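Kiani Shared Workshop
Build group minutes, March 2026

Present: Corina Danzer (chair), Areeba Lashari, Danish Ghumman, Alfie Kettle, Kausar Chaudhry (minutes)

Minutes of the last meeting
Accepted with one change. Alfie did not "agree to finish" the arm mount. He agreed to look at it. Corrected.

Mondstead arm
Danish gave the update. The arm powers up and homes. It has not yet picked up anything on its own that it was asked to pick up. Corina asked if this was the same update as last time. Danish said the homing is new.

Alfie repeated his view that we are building a very slow way to move craft items across a table. He would like it in the minutes again, so it is in the minutes again.

Hand-held grippers
Areeba reported on the pair worn on the hands. They strap over the back of the palm, and she finds them tiring after a short spell. The plan is still to do the handling by hand, record it, and use the recordings to teach the arm. She has 103 recordings so far and considers 70 of them usable. The rest were thrown out, mostly for dropped items or a cable snagging on a sleeve.

Kausar asked how many would be enough. Danish said the Daltum write-up used 1,492 for one task. Alfie asked whether anyone had worked out how many evenings that is. Areeba said she had and would prefer not to share it.
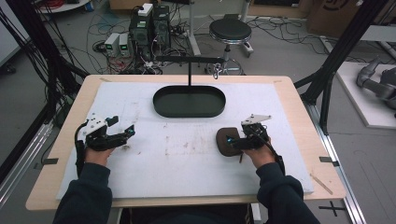

Corina wants the foam board kept on the table whatever else changes. The bare wood gave too much glare when we tried it in September, and half that work had to be redone. Alfie pointed out that a new board costs less than the time spent discussing the old one. Agreed to replace it when the stains get bad enough that somebody complains twice. This was recorded as the first complaint.

Cables: still a mess. Danish says he knows which one goes where. Corina does not think that counts as a system. He will label them before the next session and tape down anything that crosses a walkway.

Grip pads
Long item. Danish put new pads on the hand-held fingers and says the grip is much better. Areeba agrees it is better on card and on thick items. On leather she is not convinced. If the piece is held off center it wants to turn, and squeezing harder makes her worry about marking the surface.

Kausar asked whether any leather had been marked by the pads. Areeba could not say for certain, as nobody checked the pieces first. Alfie said in that case we have learned nothing about it either way. No one argued.

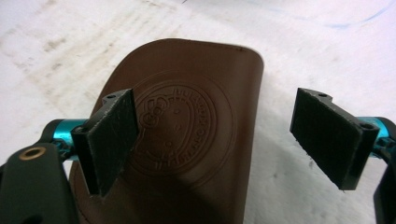
Embossed leather piece between the gripper fingers, pad edges starting to fray.

Danish wants to order the Nerno pads, which come in packs of 5. Corina will not approve a second kind of pad until there is a side-by-side test with the same leather, the same person, and the surface checked before and after. Danish thinks this is a lot of paperwork for a bit of rubber. Approved on Corina's terms, one pack only.

Next demo
Kiani has asked for something to show visitors. Danish offered a leather pick and place with the arm. Corina asked what the arm would do if it missed. Danish said it would try again. Alfie asked how many times. There was no number.

Decided: the hand-held grippers will be shown, with Areeba wearing them. The arm may be in the room. It will be switched on only if it has done the full task three times in a row beforehand with someone other than Danish watching.

Actions
Danish: label and tape cables; order one pack of pads
Areeba: side-by-side pad test, with notes on the leather before and after
Alfie: finish the arm mount (his wording this time)
Corina: reply to Kiani about the demo, promising nothing about the arm
Kausar: start a written log of rejected recordings and why

Any other business
Alfie asked if the group should set a point at which it stops working on the arm. Put off to the next meeting. Alfie noted that it was put off last time as well.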